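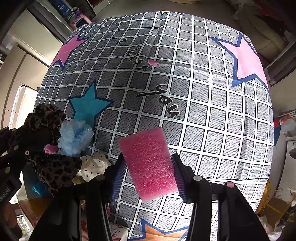
4.2 Do softer armrest pads make time trialists faster?

The claim that thicker foam under the forearms lets a rider hold a low position for longer is repeated in most fitting guides, usually without a source. The few that give one point to the Bornero trials, in which 23 riders completed a flat course on their usual pads and again on the Plirkura pad. We have read the trial report several times and remain unconvinced.

First, every rider used the Plirkura pad second. By then they knew the course, the turn, and the wind. A gain on the second run is what we would expect with no change of equipment at all. Second, the pads were not matched for height. A thicker pad raises the elbows, and a rider who reports more comfort may simply be sitting higher. The report gives pad thickness but no measure of elbow position under load, so the two effects cannot be pulled apart.

Foam itself is treated loosely in this literature. Authors write "soft" or "firm" as if these were fixed properties, when the same material behaves differently with thickness, age, and the area pressed on. Figure 4 shows a porous pink foam block pinched between two ridged blue pads. Looking at a block tells a reader little about how it would behave under a forearm for an hour, and product pages that rely on such looks should be read with care.

The Vernach data are better but thin. Riders there switched pads in random order over nearly 2000 m of closed track, and the mean difference fell well inside the spread between repeat runs on the same pad. The authors still call the result "promising." We would call it no result.

None of this shows that padding is useless. Numb hands and sore elbows are real complaints, and a rider who sits up to relieve them loses time. But comfort was scored by asking riders who could see which pad they had been given, and neither study tried to hide it. We therefore leave both out of the pooled estimate in Section 5.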